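Why Are Jeans Blue? (And Other Things I Wondered While Folding the Wash)

I fold a lot of jeans. Big ones, tiny ones, ones with grass on the knees. And when you fold a lot of jeans you start to wonder about them. Why are they blue on the outside and whitish on the inside? Why is the thread orange? So I went and looked things up, and now I get to tell you.

Let's start with the cloth. Jeans are made of denim, and denim is made of cotton. Cotton grows on a plant, in a puffy white ball called a boll. People (or big farm machines) pick the bolls, take out the seeds, and then the fluff gets combed and twisted into yarn. You can try the twisting part yourself! Pull a bit of fluff off a cotton ball and roll it between your fingers while you tug on it gently. It turns into a wobbly little string. Mine always snaps after a few inches, but a spinning machine is a lot more patient than I am.

Next comes weaving. Weaving means crossing yarns over and under each other, like those paper place mats you make in school with strips of construction paper. The long yarns that run up and down are called the warp. The ones that go side to side are called the weft. In denim the warp yarns are dyed blue and the weft yarns are left white. And the blue ones mostly stay on top.

Do you have a pair of jeans handy? Turn up the bottom of one leg and peek at the inside. It's much paler in there, right? The white yarns get their turn on the inside, that's why.

Now look really close at the outside. If you have a magnifying glass, go get it, I'll wait. You should find teeny slanted lines running across the cloth. That slanted pattern is called twill. It happens because each row of weaving starts one step over from the row before it, like stairs. Twill packs the yarns in tightly, so the cloth is tough. Tough enough for sliding into second base, most of the time.

OK, the blue. The dye is called indigo. Long ago it came from the leaves of plants, and the funny thing about those leaves is that they're green. Today most indigo is made in factories. Cotton yarn gets dipped in a vat of the dye, and when it comes up out of the vat it looks yellowish green. Then the air touches it and it turns blue, right in front of you. I saw this done last August at a craft fair, with a handkerchief instead of yarn, and I stood there with my mouth open like a fish. I went back and watched it 4 more times.

Indigo has one more trick. It doesn't soak all the way into the cotton. It sits mostly on the outside of each yarn, with a white middle, a bit like the skin on a radish. Every time you wash your jeans or crawl around in them, a little of the blue rubs off and more of the white peeks through. So the knees go pale first, and the seat, and the edges of the pockets. My oldest pair has a pale square on the back where I used to keep my wallet.

Time for the sewing. The cloth gets cut into pieces, and the pieces look nothing like pants. They look like a puzzle somebody dropped. Two fronts, two backs, pockets, a band for the waist. Then they're stitched together along lines called seams.

Some of the stitches are hidden, and some are meant to show. The ones that show are called topstitching. On blue jeans it's very often orange or tan or gold, and very often there are two rows side by side, like train tracks. Two rows hold better than one. And people like how it looks - I sure do.

Back pockets on jeans are usually patch pockets. A patch pocket is just a piece of cloth laid on top of the pants and sewn down along the sides and bottom, with the top left open for your hand. A lot of them come to a point at the bottom, like a knight's shield. If you ever want to sew a pocket, start with a patch pocket. I made one for a tote bag and it only came out a little crooked.

Grown-up jeans mostly have a flat waistband with a button and a zipper. Kids' jeans often have elastic instead. Elastic is a stretchy band, and here's how it makes all those bunches: the cloth at the waist is cut longer than the elastic. The person sewing stretches the elastic out to match the cloth, and sews it while it's stretched. Let go and - boing! - it shrinks back and drags the cloth along with it. The denim has nowhere to go, so it scrunches up into ruffles. Pull it over your hips and the ruffles flatten out. Let go and they're back.

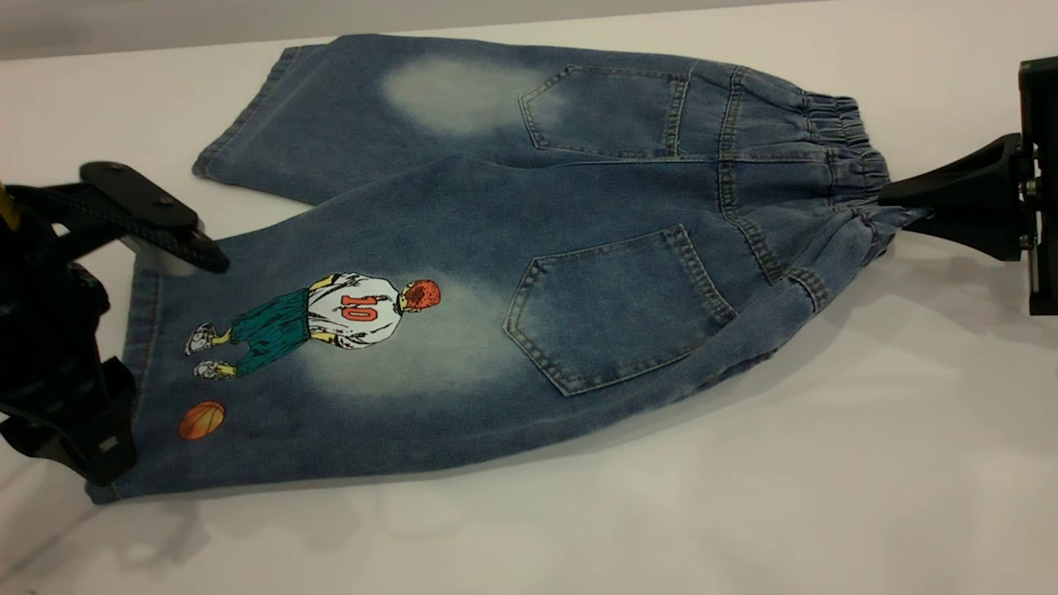

You can feel elastic working if you put your thumbs inside the waist of your pajamas and pull. It pulls back at you the whole time, and that's what holds your pants up when you run.

The very bottom of the leg has a name too. It's the hem. Cut denim comes apart at the edge, and you get those long white strings hanging off. (Those are the weft yarns, remember?) To stop that, the edge gets folded under and sewn flat, so the raw part is tucked away inside.

So now when I fold a pair, I do it like this. Lay them out flat on the table, back side up. Smooth the legs with your hands. Put one leg on top of the other, and tuck in the pointy bit at the seat. Then bring the hems up to the waist and fold once more. Elastic ones never come out quite square because the waist is so bunchy, so I put those on top of the pile.

Try it with your own jeans tonight, and see if you can find the warp, the hem and the topstitching before they go in the drawer.

26 November 2002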